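Furnished Bedroom Storage and Tidying Project
Progress report to Holtis, second reporting period
Prepared by Vasiliki Christodoulou, project lead, Vikport Family Housing
Period covered: March to August

1. Status

The project remains within its approved scope. The item inventory is complete, the container specification is settled except for one dimension, and the furnished bedroom is in use. The written tidying guide for tenants is in its third draft. One deliverable, the printed label set, is late and is covered in section 5.

2. Inventory of small items

The first report listed 874 small items drawn from the furnished units: soft toys, play food, building blocks, books, hair accessories, chargers, and odd socks. Kagiso Modise rechecked the list in April. Seven entries were duplicates created when two units were combined on one sheet. The corrected total is 867, and all later tables use it.

Soft toys and play food form the largest group, with 395 items. The group had been split by material in the first report, with knitted and plush items in separate columns. The split served no purpose for storage and has been dropped. Items are now grouped by the container they go into, which reduces the inventory to four headings: open basket, lidded box, shelf, and drawer. Anything that did not fit one of these was assigned to "drawer" pending review. The drawer list is therefore longer than it should be, and Kagiso will go through it again before the next report.

Long, thin items remain awkward. A toy with stalks or leaves at one end takes up more basket space than its body suggests, and it tends to be laid across the top, where it holds up whatever is placed on it. The inventory now records the longest dimension of each soft item. Height and width are recorded only for items assigned to a lidded box.

3. Container specification

Three types of open container were compared: a fabric cube, a woven basket, and a rigid plastic basket with perforated sides. The fabric cube was rejected early. It folds inward when empty, and tenants with limited grip need both hands to hold it open. The woven basket kept its shape but shed fibers onto bedding and was hard to wipe down between tenancies.

The perforated plastic basket is the recommended type. It stands open on a mattress as well as on a floor, the contents can be checked from the side, and it can be rinsed in a bathtub. White was selected because it is the color most often stocked by the supplier, Trendiron. No performance difference is claimed for the color.

The outstanding dimension is wall height. The taller basket holds more but has to be tipped to reach the bottom layer, and a seated user finds it difficult to place an item over the rim. The shorter basket fills quickly. Mervin Wong has asked Trendiron to quote for an intermediate height. If the quote exceeds the unit price in the budget, we propose to accept the shorter basket and supply two per bedroom.

4. Furnished bedroom

The bedroom is furnished to the standard tenancy package, with two changes. The patterned bedding was replaced with plain sheets, as small items were being overlooked on the pattern during tidying sessions. The bedside rug was removed after Valbona Vukadinović, who carried out the access review, reported that its edge lifted near the door.

The bed has become the main sorting surface. The original plan put sorting on the floor, following common advice for children's rooms. In practice most adults carried items to the bed first, sorted them there, and moved the filled basket afterward. The guide has been rewritten in that order:

Clear and straighten the bed.
Put the empty basket on the bed, toward the headboard.
Bring small items to the bed.
Place soft items in the basket singly, largest first.
Move the basket to its shelf.
Return to the bed for anything left over.

Step four is still under discussion. Catriona MacLeish, who edits the guide, would prefer to delete "largest first" on the grounds that readers stop to compare sizes and lose their place. My own view is that it should stay for the shorter basket and may be unnecessary for the taller one. The wording will be decided once the height is fixed.

A softer mattress was also tried. The basket leaned toward whichever side was loaded first, and round items rolled against its lower wall. The firmer, thicker mattress from the standard package has been retained. Sheets must be fitted, with deep enough corners to stay tucked under the mattress; flat sheets shifted when a loaded basket was pulled across them.

5. Schedule and delays

The label set was due at the end of June. The first print run used a coated paper that curled when attached to perforated plastic, where only the narrow strips between openings provide a surface for adhesive. Morrison, the printer, has supplied samples of a tie-on tag. The tags hold well but hang inside the basket if attached too near the rim. A second sample with a shorter loop is expected in September.

The delay does not affect the inventory or the guide. It does affect the tenant packs, which cannot be assembled without labels. We request that the tenant pack milestone be moved to the end of the next period.

6. Budget

Spending is below plan on bedding and above plan on containers. The container overspend comes from buying all three types for comparison, and it will not recur. The grant allows for 60 tenant packs, and this number is unchanged. No transfer between budget lines is requested at this stage. If two short baskets per bedroom are needed, a transfer from bedding to containers will be requested by letter – the amount will depend on the Trendiron quote.

7. Work planned for the next period

Fix the basket height and place the order.
Approve the tie-on tag with Morrison.
Complete the review of the drawer list.
Issue the fourth draft of the guide to Holtis for comment.
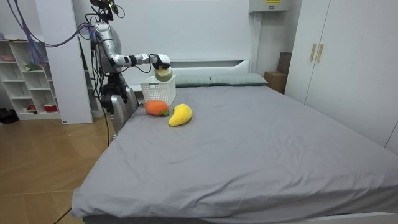
The fourth draft will give more space to the position of the basket during sorting, which the third draft covers in one line. The recommended layout puts it near the head of the bed, with the items still to be sorted lying in front of it. On the plain gray sheet the orange carrot and the yellow banana-shaped toy are easy to pick out, and the round pale-green piece is held directly over the open basket. The carrot lies on its side with its leafy top nearly reaching the yellow toy, and the draft will advise leaving a wider gap between long items so that each can be picked up separately. Catriona MacLeish will add this wording under steps three and four, and Valbona Vukadinović will check the reach distances for seated users before the text goes to layout.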